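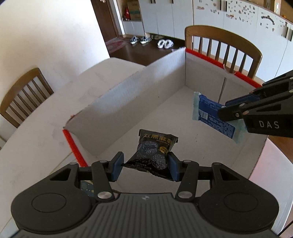 Small claims vs. a real lawyer for a botched crown?
Posted by tirnberg_tom in Legal Questions > Medical and Dental, December

Long one, sorry. I had a crown put on a lower molar at a chain place, Brestico Dental. Three weeks later the thing came off in a bagel. I went back, they glued it on again and charged me $90 for the pleasure. It came off a second time and took a good piece of the tooth with it. A different dentist looked at it and said the tooth is done and I need it pulled.

I wrote to Brestico asking for my money back. They sent a letter offering $400 "as a courtesy" if I sign a release. The release is two pages. The courtesy is one sentence.

So do I sign, go to small claims, or find a lawyer? Most of the lawyers I called stopped being friendly at the word "tooth."

14 replies | 3 shares

---

drovine_dan wrote:
Don't sign anything yet. A release usually means you give up every claim that comes out of the treatment, including for problems you haven't met yet. If you end up needing an implant you'll be paying for it with your $400, and you'll need to bring a lot of friends.

---

molarbear wrote:
Small claims. I did it over a denture for my dad. Filed the form, showed up in a clean shirt, and the office settled in the hallway before we were called. They had sent the office manager and she plainly had somewhere else to be.

---

Sandra Fairclough wrote:
Retired paralegal here, nine years on the defense side, so throw your tomatoes now.

molarbear got lucky in that hallway. In a lot of states a claim that a dentist did bad work is a malpractice claim no matter which courtroom you carry it into. That can mean you need an expert to say what a careful dentist would have done. Some states want a signed certificate from that expert before or soon after you file. Skip it and the case can be thrown out without anyone looking at your tooth.

A claim for a refund is a different animal. "I paid for a crown and did not end up with a crown" is something a small claims judge may be willing to hear. "They ruined my tooth" is where the trouble starts. Read your own state's rules before you pick which sentence to say out loud.

---

molarbear wrote:
With respect, nobody asked my dad for an expert. The judge would have looked at the denture. It was visibly on sideways.

---

Sandra Fairclough wrote:
And if it had got that far, the judge might have agreed with you. There is an exception in many places for things so obvious that a regular person can see them. Sponges left inside people, wrong leg, that family of mistake. A crown that came loose isn't there. Crowns come loose for good dentists too, and the other side will mention the bagel in the first minute.

---

tirnberg_tom wrote:
It was a soft bagel.

---

drovine_dan wrote:
They all say that.

---

tekin_ridge wrote:
I'd ask for the full chart before doing anything. X-rays, notes, the consent form, billing, all of it, in writing. My sister's chart came to 327 pages for one hip and the only useful line was on a page someone had scanned upside down.
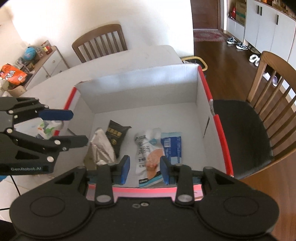
A table with an open box, grippers over it.

Anyway, the line was a nurse's note with a time on it that didn't match the surgeon's. Her lawyer got very cheerful after that.

---

tirnberg_tom wrote:
Did she win?

---

tekin_ridge wrote:
She settled and isn't allowed to say for how much. She has a new deck.

---

gravelpit wrote:
Unpopular view: take the $400. You have one tooth, no expert, and a full-time job. I spent eleven months chasing a podiatrist and what I got was a working knowledge of parking near the courthouse. Add up the hours before you get brave.

---

drovine_dan wrote:
He can at least ask for more. The first number in a letter is almost never the last one. Ask for the crown fee, the $90 and what the new dentist charges to pull it. Worst they can do is write another letter.

---

Sandra Fairclough wrote:
Dan is right about that, and I don't say so often. Two things to add. Ask the new dentist if he'll put what he told you in writing, even a short note. Dentists tend to be very frank with the chair tipped back and a good deal less so on letterhead. And find out your filing deadline today, before the polite letters start. In some states it's shorter for dental and medical claims, and writing back and forth doesn't normally stop the clock.

If they do come up, read the release again and see who is covered. I've seen them name the parent company, the lab and everyone who ever walked past the building.

---

gravelpit wrote:
Fine, ask for $500 and then take the $400.

---

tirnberg_tom wrote:
Update, 9:40 p.m. Records request is written and goes out certified in the morning. The new dentist says he'll "think about" a note. Deadline looks like two years here but I'm calling the bar association's referral line to check. The release is in a drawer. Still eating on the left.

---

molarbear wrote:
Wear the clean shirt anyway.

Posts are the opinions of members and are not legal advice. | Contact the moderators | Copyright the forum and its posters | Back to top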